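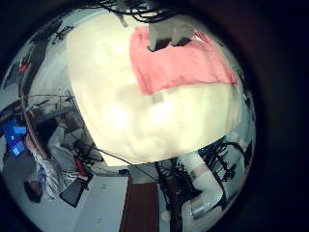

Acta de la reunión ordinaria del club de robótica de Vostedside

Martes, 16 de agosto de 2022
Lugar: el taller, como siempre, con las ventanas abiertas por el calor
Asistencia: la coordinación, los equipos de mecánica, programación y pruebas, y varias familias que quisieron quedarse a escuchar (¡bienvenidas!)

Se abrió la sesión unos minutos más tarde de lo previsto, porque la conversación sobre las vacaciones se alargó y daba pena cortarla. La coordinación agradeció a quienes han venido al taller en pleno agosto, que no es poca cosa, y recordó que el proyecto Plistness tiene que estar presentable en octubre, cuando se celebre el encuentro de clubes de Zimthorpe.

1. Acta anterior

Se leyó y se aprobó con una sola corrección: donde decía «pinza nueva» debe decir «pinza reparada». El equipo de mecánica insistió mucho en este punto, y con razón, después de las tardes que le ha dedicado.

2. Estado del proyecto Plistness

Para las familias que venían por primera vez se explicó con calma en qué consiste el ejercicio: el brazo debe recoger una pieza de tela, llevarla hasta una bandeja y dejarla extendida, sin que quede hecha un gurruño. Dicho así parece sencillo, pero la tela se dobla como quiere y cada intento sale un poco distinto del anterior.

El equipo de pruebas presentó su cuaderno de la primera mitad del verano. Constan 529 intentos anotados, de los cuales 341 terminaron con la tela dentro de la bandeja. El grupo lo recibió con un aplauso muy sentido, aunque el propio equipo pidió que no se diera por bueno el dato sin más, ya que en las primeras semanas se apuntaba como logrado cualquier intento en que la tela tocase la bandeja, incluso con media pieza colgando por fuera. Se acordó fijar desde ahora un criterio por escrito: la tela tiene que quedar entera dentro, y las dudas se anotan aparte con una interrogación.

El equipo de programación comentó que la aproximación lateral va mejorando y que lo que sigue fallando es la suelta. La pinza abre demasiado pronto y el borde se pliega. Se habló largo y tendido sobre si convenía bajar la velocidad o añadir una pausa antes de abrir. Una de las alumnas más jóvenes propuso probar las dos cosas por separado, en tardes distintas, para saber cuál de ellas ayuda, y a todo el mundo le pareció tan sensato que se aprobó sin votar.

3. Cámara de muñeca y cables

Se trató el asunto de los cables de la muñeca, que ya venía de la reunión pasada. Mecánica propone recogerlos con cinta de velcro y dejar una holgura suficiente para el giro completo. Las bridas de plástico quedan descartadas por ahora, puesto que cada cambio obliga a cortarlas y poner otras.

Programación pidió además que la cámara no se mueva de su soporte entre una sesión y otra. Cuando alguien la afloje, por el motivo que sea, debe dejarlo escrito en la pizarra – con una línea basta – para que el siguiente grupo repita la calibración antes de empezar.

4. Seguridad y orden en el taller

Se recordaron las normas con cariño, pero también con seriedad. Con el brazo en marcha hay siempre una persona junto a la parada de emergencia, y esa persona no programa ni atiende el móvil. Las mochilas van en la entrada. Las sillas se retiran de la zona de trabajo antes de encender.

Una madre preguntó si los hermanos pequeños podían acercarse a mirar. Se respondió que sí, encantados, desde detrás de la línea marcada y acompañados de un adulto.

5. Material y presupuesto

La tienda Ghasemi, que tantas veces nos ha sacado de un apuro, ofrece retales de distintos grosores para las pruebas. Se acepta con mucha gratitud y se enviará una nota de agradecimiento firmada por todo el club. Se aprobó también la compra de hasta 10 rollos de velcro y de un juego de llaves pequeñas, pues el actual está incompleto desde la primavera y seguimos sin encontrar la pieza que falta (si aparece en casa de alguien, no habrá preguntas).

6. Encuentro de Zimthorpe

La organización admite a cuatro alumnos por club en la zona de demostración, y esto dio lugar al rato más delicado de la tarde, porque ganas de estar ahí hay muchas. Después de escuchar a quien quiso hablar, se decidió hacer turnos: cuatro personas por la mañana y otras cuatro por la tarde, siempre que la organización lo autorice. La coordinación escribirá esta misma semana para consultarlo. El cartel lo prepara el equipo de pruebas, y se ruega que esta vez el texto se lea desde lejos.

7. Ruegos y preguntas

Se pidió un ventilador para el rincón de los ordenadores. Una familia ofreció uno que tiene sin usar y lo traerá el próximo día.

Se preguntó si el cuaderno de pruebas podría pasarse a una hoja de cálculo compartida. Hay partidarios del papel, y bastante convencidos, de modo que se mantendrán ambos hasta el encuentro y se volverá a hablar después.

Queda pendiente para la próxima reunión el diseño de la camiseta, que no dio tiempo a ver.

Se levantó la sesión y parte del grupo se quedó a ordenar el taller y a terminar la limonada.

La secretaría del club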